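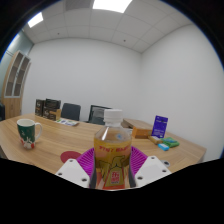
Kulham Table Objects: README

Kulham is a set of short recordings of everyday things on and near tables: drinks, mugs, coasters, boxes, and the other items that collect in a shared room. This file covers the meeting room part. The kitchen and hallway parts have their own README files in their own folders.

Contents

clips/ — one folder per session, named by room and session number
objects.csv — one row per object, with the name we use for it everywhere else
rooms.csv — room, table type, lighting notes
notes/ — free text from whoever ran the session
CHANGES.txt

The meeting room part has 34 sessions. Four more were recorded and left out because the object sheet was not filled in.

Objects

The items are ordinary ones. Bottled tea, in clear plastic with the label left on. Ceramic mugs, including a dark green one with a white inside and a white figure on the lower body. Round coasters, a dark red one among them. Product boxes stood upright, and small plain cardboard boxes.

Names in objects.csv are short and lowercase: tea_bottle, mug_green, coaster_red, box_brown_tall. The name goes with the object, so if a mug changes rooms it keeps its name. Colors are the ones a person would say out loud. Luminița Manole went through the whole list in June and merged duplicates, so older notes may use names that no longer exist. The old names are in the column "formerly."

A bottle counts as the same object whether it is full, half full, or empty. The level is in the "fill" column as full, part, empty, or blank. Blank means it was not written down. Please don't read it as empty.

Room and table

The main room has a large conference table with a light wood-grain top. We did not clear the table between sessions unless something was in the way. Boxes at the far end often stay put for days, and mugs come and go. Anything left standing is listed under "background" in the session notes and does not get its own action label.

Coasters were left wherever they were. Some sessions have a mug standing right next to one.

Activities

pick_up — the item leaves the table
put_down — the item is set down and let go
move — the item ends up in a different spot on the same table
hold — the item is held upright, no change in place
tidy — several items are moved in one go, usually toward one end

Tidy was added late. Sessions 1 to 17 use a chain of "move" labels for the same thing. Heikki Harju has a script, merge_moves.py, that turns those chains into "tidy" if you want the labels to match. It does not handle boxes stacked on other boxes.

Labeling

Isla McAlister and Onni Niskanen did the labels, each taking half the sessions, and then swapped 30 clips to compare. Most of the differences were over where "hold" ends and "put_down" begins. The rule now is that put_down starts when the base of the item touches the table. Clips from before that rule have "old_rule" in the flags column.

Known problems

Session 9 has two mugs with the same name.
Label text on bottles is often partly covered and was not transcribed.
Clear plastic is hard to outline. Bottle outlines follow the label and cap closely and are looser at the shoulder.
Session 44 is numbered out of order. It belongs to this part, and renaming it broke the index, so we left it.

Use

Free for research and teaching. Please keep this file with any copy. Package art and logos belong to their owners and are not covered by our terms.

Corrections go to Kalevi Lindqvist, who looks after objects.csv. Include the session number and the object name. Send missing files to him too — he keeps the full copy.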